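Gears and Plate, hand-guided set

README, last edited 7 April 2026
Maintained by Savita Negi and Mohit Upadhyay, Indenard

## Read this before you download

The set holds 100 recordings of people showing a two-finger robot arm how to handle small metal gears on a dark work surface, next to a round plate with a hole in it. All of it was done by hand or by remote control. No trained policy appears anywhere in the set. If you came looking for proof that a robot can learn gear handling from this much data, we don't have it, and we'd like to see yours.

We are putting the recordings out anyway. Most of the sets we tried to learn from were shared with a success rate on the front page and nothing about who was driving.

## How it was recorded

55 of the recordings were driven with a handheld controller by Jitendra Yadav. The rest were done by guiding the arm by the wrist, mostly by Devendra Katiyar. The two methods do not look alike when you plot them. Jitendra stops before every grasp. Devendra goes in on a curve and corrects late. Mixing them in one training run gave us an arm that did a bit of each and dithered over the part, so there is a "method" column in the index and we suggest you use it.

The camera sits at the wrist and sees both fingers at all times. People tell us a wrist view is all you need for this kind of work. We doubt it. A small gear on a dark surface is fine while the arm is still. Once the arm moves, the teeth smear, and the teeth are the part you care about.

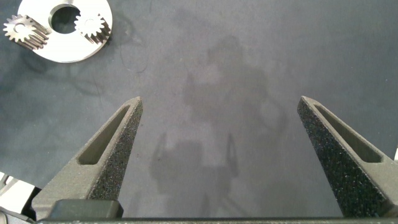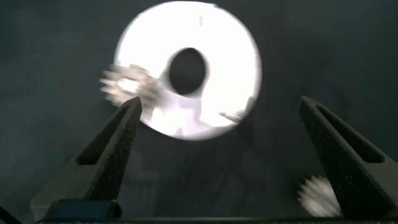
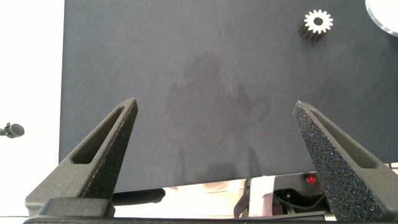 Wrist camera, gripper fingers in view. The second picture shows the blur we mean.

## What the labels say, and what they don't

Each recording has one label: "done", "not done" or "unsure". The person driving filled it in right after. That is a weak way to label anything. People who have just spent a whole session with a controller in their hands like to write "done". Mojtaba Safavi watched the full set again in February and disagreed with 11 labels. We kept both columns. We did not pick a winner.

"Done" means the driver thought the gear ended up where it was meant to go. It does not mean the gear was level, or that it would turn, or that you could do anything useful with it afterward. We didn't test any of that.

## Known problems

- Bright metal and pale plates blow out to plain white in some frames. Exposure was on auto for the whole set. It shouldn't have been.
- The arm throws its own shadow on the work surface. One of our early models seemed to be steering by the shadow. We can't rule out that yours will too.
- Gripper width is logged as a command. The true width is not logged. When a gear slips, the log will not tell you.
- 2 recordings have no label at all. They are still in the index, with the field blank.
- The start positions were picked by the people driving, and people pick easy ones.

## Should you use it?

For checking a loader, yes. For looking at how two people steer the same arm, yes. As the only data behind a claim about assembly, please don't. The Drumevel write-up that circulated in our building made that kind of claim from a set no bigger than this, and when Savita tried to repeat it she got nowhere.

If you train on it, report the two methods apart, and say how many tries you threw away. We threw away plenty and did not keep a tally, which was a mistake.

## Comments

**bredley_bench:** Thanks for leaving both label columns in. I trained on the controller runs alone and the pauses came through perfectly. The arm now waits over the gear like it's expecting a bus.

**nautiyal.k:** Is there a side camera? Depth from the wrist alone is hopeless near the plate.

**Mohit Upadhyay:** @nautiyal.k Not in this release. I wouldn't wait for it either.

**tapwrench:** Strange to publish data you don't believe in.

**Savita Negi:** @tapwrench We believe the data. It's the success rates I have trouble with.

This site uses cookies to remember your settings and count visits. Accept all | Only what's needed | Cookie policy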